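Project report, second year, robotics option
Submitted 6/3/22

## Does a wrist camera help when picking up small blocks?

### Background

The Ranby bench has two arms, each with a black multi-jointed gripper, and until last November it was run with one overhead camera. The overhead view is fine for finding a block on the table but poor for the final part of the reach, when the hand itself covers the block. Earlier students dealt with this by moving the hand to the last known position and closing it. My project was to add the view from a small camera at the wrist and measure whether the grasp improved.

I did not build the grippers or the control software. The control software is Nillness, which was already installed, and I wrote only the part that takes in the second picture and corrects the position of the hand.

### Method

The task is to pick up one named colour of block from a white table with other blocks on it. The blocks are red, green and yellow. The starting layout was changed by hand before every attempt, using a printed list of positions so that both methods were given the same layouts.

Two methods were compared:

- **Overhead only.** The block is found once, before the arm moves.
- **Overhead and wrist.** The block is found from above, the arm moves to a point short of it, and the wrist view is used for the rest of the way.

To teach the colour finder I collected 4,000 wrist pictures while driving the arms by hand. I went through these and threw out the ones where no block was in view or where the hand hid the block completely. The outline of each block was then drawn on 688 of the remaining pictures. This was slow work and took up most of the spring term, so I did not go further. The rest were kept without outlines and used to check for false finds. 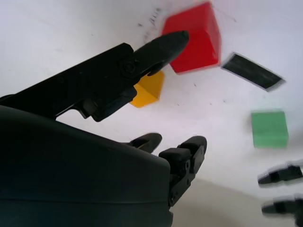 The colour finder works on small patches and gives each one a score for red, green, yellow or none. The largest group of patches with the same answer is taken as the block. The centre of that group is compared with the point where the fingers should meet, and the arm is moved by part of the difference. I used half the difference at first, which made the hand swing from side to side, and settled on a quarter.

One difficulty was the fingers. From the wrist they take up a large share of the view and often overlap the block being reached for. When half a block is covered, its centre is worked out wrongly and the hand drifts away from the covered side. I fixed part of this with a mask that leaves out the area of the hand. The mask has to be redrawn when the fingers open or close, so I made 10 masks for different finger positions and the program chooses the nearest.

### Results

The second method was better on all three colours. Most of the gain was on layouts where the block stood turned at an angle to the hand. On square layouts there was little to choose between them, and the overhead method was quicker because it does not stop short and look again.

Yellow was the weakest colour. Its shaded side comes out orange, and the finder sometimes gave this strip to red. Adding more outlined pictures of yellow blocks helped, but the fault was still there at the end.

Marks on the table surface caused fewer problems than I expected. Dark specks were given "none" nearly every time.

### Limits

All attempts were made under the same bright, even light, so I cannot say how the method would do in a dim room. Only one arm's results were measured. I tried the colour finder on the second arm for an afternoon and it ran, but the camera there sits at a slightly different angle and the masks did not line up.

### Further work

The masks should be worked out from the joint angles, which Nillness already records. The method by Hrytsenko in the course reader does something close to this for a simpler hand. I would also try the Tralville block set, which has rounded shapes as well as cubes.

The outlined pictures and the printed layout list are in the project folder under "wrist".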